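Trokbridge Support
Ticket 2000-157
Product: Drimstead two-hand gripper kit (hand-held pair, head camera, recorder)
Opened by: Cheuk-hei Tang, Rustau
Handled by: Chak-lun Wei, Trokbridge Support
Priority: Normal
Status: Closed, with one request passed to the product team

Summary
Right gripper opening reads too wide after closing on small objects. Left gripper reads correctly. Episodes rejected at import.

Cheuk-hei Tang, 09:12
We are trialling the Drimstead kit before deciding whether to order more. Setup was done in April from the printed guide and the first tasks went through without trouble. We have now moved on to small bottles and the right gripper has started giving wrong opening values.

When both jaws are closed fully with nothing between them, left reads 0 mm and right reads 0 mm. When both are closed on the bottle, left gives a steady value and right gives a value 18 mm wider. The import tool then rejects the episode with "jaw width mismatch". Out of the last batch, 157 episodes were rejected with that message.

Tried so far:
Restarted the recorder. No change.
Restarted both grippers. No change.
Ran jaw calibration from the menu, both sides. Passed, no change.
Wiped the marker plates with a dry cloth. No change.

Recorder software is the version that came with the kit. I have not updated it.

Chak-lun Wei, 09:48
Thank you for the detail. A correct zero with a wrong value on an object usually means one of three things: the jaw scale is wrong for that side, the cable is pulling on the encoder plug, or the two grippers have been entered in the wrong slots. The calibration in the menu only sets the zero, so it will pass in all three cases.

Please send:
1. The log file from one rejected episode.
2. The profile file from the recorder (Settings, Profiles, Export).
3. A view from the head camera with both jaws on the bottle.

Please leave the software as it is until we have looked at the profile.

Cheuk-hei Tang, 10:20
Log and profile uploaded. Head camera view below. 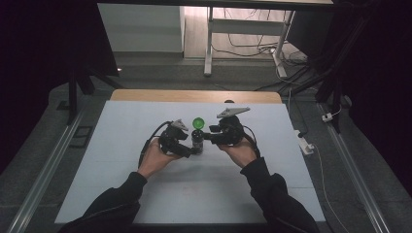

Head camera view, both grippers closing on the green-capped bottle.

The operator says the right one feels the same as the left in the hand. No grinding, and the trigger comes back by itself.

Chak-lun Wei, 11:05
Received, thanks. Notes on what you sent.

Cables: the left one loops up and away from the gripper, and the right one comes down past the hand. I can't judge from a still how much pull there is at the plug. Please check by hand. With the gripper held in the working position you should be able to move the plug end a little from side to side without the cable going tight.

Marker plates: the one on the right gripper is larger than the one on the left. Your profile lists the same plate size on both sides. This matters for tracking the position of the gripper, and depending on the profile version it matters for jaw width too. Was the right plate supplied with the kit, or was it fitted afterwards?

Profile: the file is named "default_small". That profile is meant for a pair of small plates.

Cheuk-hei Tang, 11:31
Both plates came in the box. The guide says to fit "the plates" and shows only one. There was a paper slip with a second part number on it, which I took to be a spare parts list. I can send a copy if you need it.

Cable check done. The right one was a bit tight with the arm held out, so I moved the clip further back. It moves freely now. Repeated the bottle test and the right side still reads 18 mm too wide.

Chak-lun Wei, 11:50
No need to send the slip. Some kits went out with a mixed pair of plates, and the slip gives the part number of the large one. Your recorder is applying the small plate size to the right gripper. In your profile version the jaw width is scaled from the plate size and then corrected to zero at full close, so it looks right when shut and goes wrong as soon as it is open.

Please do the following:
1. Stop any recording and close the import tool.
2. Go to Settings, Profiles, and choose "default_mixed".
3. Set Left to Small and Right to Large. Check this against the plates themselves and not against the label on the case.
4. Save under a new name. The default will be overwritten at the next update.
5. Run jaw calibration on both sides.
6. Close both jaws on the same bottle, hold still until the value settles, and note both readings.
7. Repeat step 6 with the grippers turned slightly.

If "default_mixed" is not in the list, tell me and I will send the file.

Cheuk-hei Tang, 13:15
It was not in the list.

Chak-lun Wei, 13:22
File attached. Copy it to the profiles folder on the recorder and restart the recorder once. Then carry on from step 2.

Cheuk-hei Tang, 14:40
Done. Profile shows up and is saved as "rustau_mixed".

First reading on the bottle: left and right differ by 2 mm.
Turned slightly: same.
Fully closed: both 0 mm.

Recorded a short set and imported it. All accepted. Is 2 mm all right? And can the rejected episodes be saved, or do we have to record them again?

Chak-lun Wei, 15:04
2 mm is within the limit used by the import tool, so you can work with that. If it grows over the next few sessions, look at the jaw pads first and then reopen this ticket.

The rejected episodes can be kept. The raw camera and encoder data is stored separately from the calculated width. In the import tool choose Reprocess, select the batch, and pick "rustau_mixed" as the profile. Leave "Keep original" ticked. Episodes recorded before you moved the cable clip may have short gaps on the right side, and the tool will list those for you.

Cheuk-hei Tang, 16:37
Reprocessed. 155 accepted, 2 still rejected for gaps on the right side. We will record those two again.

For the trial report I need to put down whether this was a fault in the kit or a mistake in our setup. I would also ask for the guide to say which plate goes on which side, and that the profile has to match.

Chak-lun Wei, 16:52
Please put it down as ours. The mixed profile should have been loaded on the recorder before it was sent out. I have passed the guide request to the Nseir office, who look after the printed documents, and asked for a warning in the calibration menu when the profile and the plates do not agree. I have no date for either.

Closing notes
Cause: recorder supplied with small-plate profile, kit supplied with mixed plates.
Fix: mixed profile installed, jaws recalibrated, batch reprocessed.
Also done: right cable clip moved back.
Parts replaced: none.
Customer to record again: 2 episodes.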